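Varico 561 Portable Screening Kit

The Varico 561 is a projection and sound package for documentary screenings in rooms without fixed equipment. It is supplied by Grondum to libraries, film societies and college departments, for purchase or by the term.

The kit packs into 2 hard cases. Case A holds the projector, lens, power lead and a folding stand. Case B holds the powered speakers, a four-channel mixer, one handheld microphone for the discussion afterward, and all signal cables. The screen ships separately in a padded tube.

Playback is from a laptop or disc player, which the venue provides. The projector accepts HDMI only - adapters are not included. Subtitles and captions display as authored on the source file.

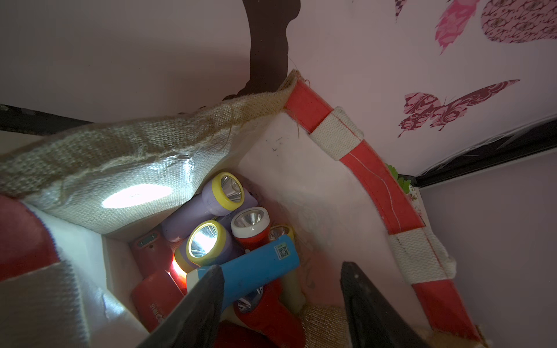

Image width is adjustable by zoom, and the lens can be shifted vertically without tilting the body. For audiences above 70, add the Brennan speaker extension, which connects to the mixer's second output pair.

Lamp life is logged in the service menu. Units on term hire are returned to the Stetstead workshop after 500 hours for lamp replacement and filter cleaning. Purchased units follow the same interval, with parts ordered through Grondum.

The kit does not include a public performance license. Rights must be cleared with the film's distributor before booking.

Technical contact: Henrique Cordeiro
Hire and availability: Dougal Ogilvie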